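Clelldale Extends Shared Kitchenware Lending Program to All Public Halls

Residents will be able to borrow tableware for community meals beginning in June

Apr 6, 2022

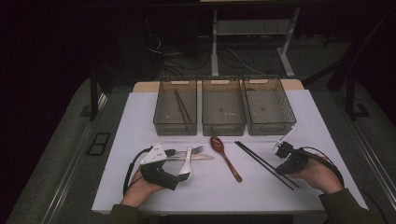

Program Expansion Approved

The Town of Clelldale will extend its shared kitchenware lending program to every public hall in the town, following a trial at Konanach Hall. Under the expanded program, any resident, club, school or congregation holding a meal on town property may borrow plates, bowls, cups, cutlery and serving pieces at no charge, subject to a refundable deposit.

The town council approved the expansion at its regular meeting and set aside funds for additional stock, storage shelving and a second dishwasher. Borrowing at the newly added halls will open in June. Konanach Hall will continue to lend without interruption until that time.

The trial was introduced after a review of waste collected from public halls found that single-use plates and cutlery made up a large share of what was thrown away following weekend events. Hall users had also reported that the cupboards at several sites held mismatched or incomplete sets, and that groups were buying disposable goods even when they would have preferred to use washable ones.

Results of the Trial

During the trial period, 243 events made use of the lending stock. These ranged from small family gatherings to the annual harvest supper, which remains the largest single loan the town has handled. The Department of Parks and Halls reported that 61 of the events were held by groups that had not previously rented a town facility.

Losses were lower than the department had planned for. Teaspoons were the item most often missing on return, followed by small bowls. Breakage was limited mainly to drinking glasses, and the department has since replaced part of that stock with heavier tumblers that stack more securely in the wash racks.

Groups that returned a comment card asked most often for more serving spoons, longer pickup hours on Fridays and a wider choice of eating utensils. The department has agreed to the first two requests in full. Additional utensil types will be bought as stock is renewed.

How Borrowing Will Work

Requests may be made when a hall is booked or at any later time up to five working days before the event. The request form asks for the expected number of guests, the type of meal and the hall to be used. Staff will confirm the loan by email or telephone and will state the time at which the items may be collected from the hall's kitchen.

Items are issued in closed crates, each with a packing list inside the lid. Borrowers are asked to check the contents against the list before the meal begins and to note any difference on the form provided. A difference reported before the meal will not be charged to the borrower.

After the event, tableware should be scraped, rinsed and returned to its crate. Full washing is carried out by hall staff. Groups using a hall without a dishwasher should leave the crates at the kitchen door, where they will be collected the next working day and taken to Konanach Hall for washing.

Sharp kitchen knives, electric appliances and tablecloths are not part of the program. Groups that need these items should bring their own. Chafing dishes may be borrowed from Konanach Hall only, and must be used on the metal tables in the serving area.

Deposits and Charges

The deposit for a standard loan is $70, whatever the number of guests. It will be returned in full when the crates have been checked, normally within ten working days. Schools within the town are exempt from the deposit but must name a member of staff as the responsible borrower.

Replacement charges will apply only when the value of missing or broken items is greater than a small allowance set for each loan. A schedule of charges will be posted in every hall kitchen and printed on the back of the request form. Ordinary wear, including scratches and faded rims, is not charged.

Loans are limited to events held on town property. The council considered a proposal to allow borrowing for private homes and block parties and has deferred it until the expanded program has completed its first full year. Residents who wish to comment on that proposal may do so in writing to the department at any time.

Stock and Suppliers

The expansion will bring the program's total to 2240 pieces, divided among the halls according to their seating capacity. New tableware will be supplied by Castellanos, which also provided the stock used in the trial. The contract requires that matching replacements remain available for the life of the agreement, so that sets can be kept complete.

Crates and shelving will be provided by Skorkum under a separate order. Shelves will be installed at a height that allows crates to be lifted without the use of a step, in response to a concern raised by hall staff during the trial — the upper cupboards at Konanach Hall were found to be too high for safe handling of full loads.

Existing tableware now stored at the other halls will be sorted before the new stock arrives. Pieces in good condition that match the lending sets will be kept. Remaining pieces will be offered first to groups that regularly use each hall and then to the town's reuse shop.

Temporary Kitchen Closures

Installation of shelving will require each hall kitchen to close for one or two days. Closures have been arranged on weekdays wherever possible. Meeting rooms and main floors will stay open while the work is carried out, although cold water only may be available at some sites.

Groups with existing bookings on the affected days have been contacted by the department and offered the use of another hall kitchen or a change of date. Any group that holds a booking and has not received a notice may assume that its event is unaffected — the bookings desk will confirm this on request.

The kitchen at Konanach Hall will close last, after the second dishwasher has been delivered. Plumbing for the new unit will be completed at the same time, and the old rinse sink will be removed.

Guidance for Larger Meals

Organizers of large suppers are encouraged to speak with the department early, as stock may need to be moved between halls. Where two events fall on the same day, the earlier confirmed request will be filled first. The department will try to meet the second request from other sites and will advise the organizer if only part of the order can be supplied.

Organizers are also reminded that borrowing tableware does not replace the need for a food service permit where one is required. Permits continue to be issued by the county, and the town cannot process them on behalf of hall users.

Food scraps may be placed in the green bins that will be added to each kitchen. Liquids, paper napkins with cleaning products on them and plastic wrap should be kept out of these bins. Instructions will be mounted on the wall above each bin in English and Spanish.

Further Information

Request forms for the newly added halls will be available at the town office and at each hall before borrowing opens. Groups that have already booked a hall for the summer may add a kitchenware loan to their booking without making a new application.

Questions about the program, including requests for help with the form, may be directed to the Department of Parks and Halls during regular office hours. Comments on the trial will continue to be accepted at the Konanach Hall front desk.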